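Section 4: Wash Programs and Loading
Gesura G11 Front Load Washer, Owner's Manual

4.1 Before the first load

1. Check that the transit bolts have been removed from the back panel (see Section 2). Keep the bolts in case the machine is moved.
2. Turn both taps fully on and look for drips at the hose connections.
3. Run the Drum Clean program once with no clothing and half a scoop of front loader detergent. The program takes 183 minutes and can't be shortened.
4. When the door lock light goes out, open the door and wipe the rubber seal with a dry cloth.

CAUTION: Do not use top loader detergent. It foams heavily and may set off fault code E4.

4.2 Choosing a program

Cottons: sheets, towels, work shirts. Maximum load 11 kg.
Everyday: mixed colours, cotton blends, school uniforms.
Delicates: wool marked machine washable, silk, lace, tights. Maximum load 2 kg.
Quick: lightly soiled items only. Not suitable for doonas or bath mats.

1. Turn the dial to the program you want. The default temperature and spin speed appear on the display.
2. Press Temp or Spin to change them. Settings that are not allowed for the program are skipped.
3. Press Start and hold for two seconds.

NOTE: Times shown are for a cold water supply. On hot programs the display may pause while the water heats.

4.3 Sorting

Read the care label on every garment. Separate whites, darks and anything new that could run. Empty all pockets, including the small coin pocket on jeans. Do up zips, hooks and press studs, and turn printed T-shirts inside out.

4.4 Using a wash bag

Small and fine items should go in a zippered mesh bag. Bras with underwire must always be bagged, as a loose wire can pass through the drum holes and damage the heater.

1. Lay the bag flat on a table and open the zip all the way.
2. Put the items in one at a time. Fill the bag no more than two-thirds.
3. Close the zip fully and tuck the slider under its elastic cover if it has one.
4. Wash with other items of similar weight.

Mesh bag and basket on the table
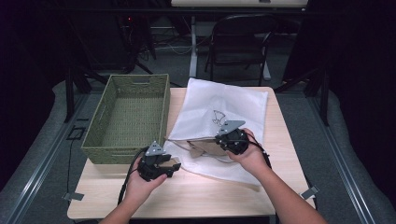
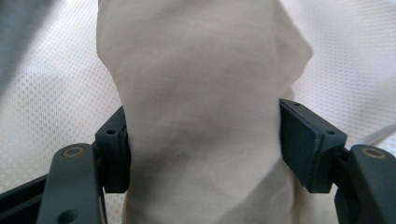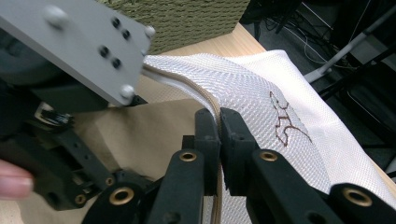

CAUTION: Never wash a single heavy bag on its own. The drum may not balance, and the machine will cancel the spin after several attempts. If this happens, add one or two towels and select Spin Only.

4.5 After the wash

1. Wait for the door lock to click. This can take up to two minutes.
2. Take the washing out promptly to avoid creasing.
3. Leave the door and the detergent drawer ajar so the inside can dry.
4. Turn off both taps if you are going away.

Clean the lint filter once a month, or more often if you have pets. Instructions are in Section 6. Replacement filters and door seals can be ordered from Gesura Spare Parts; quote part number 1716 for the filter and 175 for the seal.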